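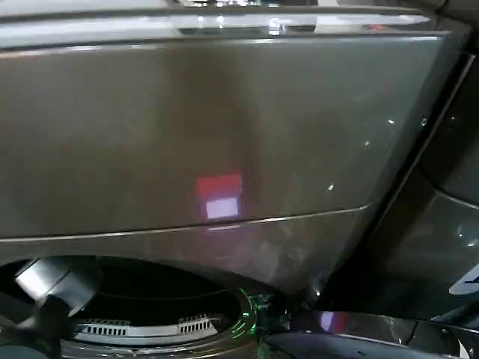

19 October 2018

Shrinkage test, wool blend for the Gremura order. Second try. First lot was no good, forgot to mark the corners before washing, so nothing to measure against. Used thread marks this time, red cotton, 300 mm apart both ways.

16 swatches total. Half from the Jurić roll, half from the old Cleto stock on the bottom shelf. Cool wash, short spin, dried flat on the mesh. No iron.

Cleto pieces: down 4 mm on the length, hardly anything on the width. Fine. Jurić is worse, and uneven. Two of them skewed so badly I measured both diagonals and gave up on the average. Numbers are in the blue binder, not typed up yet.

Nkechi thinks the Jurić cloth was stretched on the roll and is just relaxing. Could be. She wants to let the next pieces rest overnight before cutting, I want to steam them first. Do both, split the lot.

Hand feel: Cleto gone a bit harsh, Jurić still soft. Annoying, would of been easier the other way round.

Dye came off the dark green onto the white tape. Not a lot but the customer will see it. Try the Zunex fixer at half strength, then full.

To do
- ask Nikola Perić where the good steel ruler went
- more red thread
- cut new swatches ON GRAIN, check with a pulled thread
- call Jurić about the roll, ask if they have anything left from the January batch
- label the jars, 2 of them have no date at all

Left the skewed ones pinned to the board, pls dont move them.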